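February, late, kettle on

Back from the Akthorpe workshop with cold feet and a list. I said at Christmas that I would give the two-arm build until spring and then decide whether it was a project or a storage problem. Tonight did not settle it.

The grippers are on and the wrist cameras are running, so I can now watch my own mistakes from very close up.
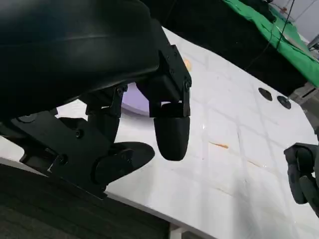
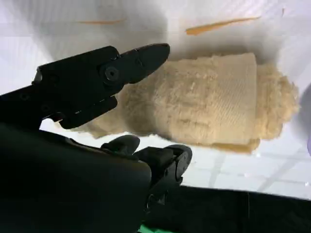 The Nikenent kit was sold to us as an afternoon's work. I have had it since the autumn. The leaflet has 16 steps and step nine says "fit the linkage", with a drawing that could be of a stapler. I had the left linkage in back to front for most of last month and only found out when it refused to close past half way. The supplier's page says the kit is good for 3,000 cycles before the bushes want looking at. I would like to know who sat there and counted. Ours have done 100 at the outside and the right one already has a bit of play in it, which I can feel if I waggle it with the power off.

Soft things are where I expect it to come unstuck. Anyone can pick up a block. A block stays the shape it was when you planned for it. Cloth goes where it likes, and the fingers close on a fold and report that all is well, because as far as the motor knows it has gripped something. The Friesen board gives me a current reading and I am meant to work out from that whether we are holding a thing or squashing it against the table. I have plotted it. It looks like a drawing of the Pennines. There may be a signal in it but I would not put money on it.

The man on the Sesholm forum swears by training the whole lot from demonstrations. Do it 50 times by hand, he says, let it learn, go to bed. Fine. He has a video of one folding a tea towel and there is a cut in it just before the second fold. I have watched that cut more often than is good for me. I asked in the thread how many goes it took and got a thumbs up.

Still, I did a few by hand this evening, driving the arms from the bench, and I will admit the cameras help. Before, I was steering by squinting from the stool and guessing at the depth. Now I can see where the tip is pointing, even if the arm is in the way of half of what I want to look at. The delay is bad. I move, I wait, I move again to make up for it, and then both moves turn up together.

The other bother is the light. The tabletop shines and the reflections wander when the arm does. If I ever do train anything on this it will probably learn to follow the strip light. Matt covering, or turn the lamp to face the wall, or both. Cheap to try at any rate.

Costs so far: not adding them up. I did work out that for the price of the second arm I could have paid somebody to fold my washing until the summer.

Things to do before next time:
Tighten the right gripper, and use the proper thread lock, not the stuff from the kitchen drawer.
Find out if the delay is the cameras or the laptop. I suspect the laptop.
Wipe the table down.
Tape the camera cable higher up the arm so it stops tugging at the elbow.
Write back to Nikenent about step nine, politely.

Workshop was around freezing when I locked up and the heater has gone back to clicking. Left everything powered down and the arms parked. Must take the big gloves.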